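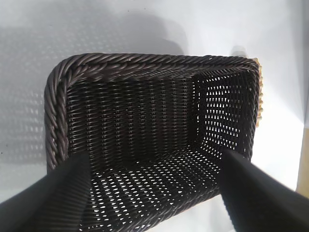
Storage > Baskets > Gallery

Last updated: January

Print this page | E-mail this page

Baskets that claim to tidy a house

Every shop now tells you a basket will sort out your clutter. I have my doubts. Most of what goes into a basket at our house stays there until we need the basket for something else. Still, Trikby and Nuvstead both keep adding to their ranges, and readers keep asking which ones are worth having, so the gallery stays up.

Dark brown, woven, synthetic rattan look
Roughly rectangular with rounded corners, and a thick twisted rim like a bit of rope. The rim is the best thing about it. I'm less keen on the shine, which gives the game away if you were hoping for the real stuff.

The weave
Tight, with rows of small slits. Shops like to call this sort of thing "breathable". Put the light behind one side and you do get a pretty lattice, but crumbs and hair grips will find those gaps too.

What to put in it
Post, gloves, chargers, if you must. Anything small sinks to the bottom. The Inskip catalogue suggests up to 40 rolled flannels in a basket, and I would like to meet the household that owns 40 flannels.

Before you buy
Measure the shelf first, and measure the basket at the rim — a braided edge takes up more room than you'd think. Bollora gives inside sizes only, so ask.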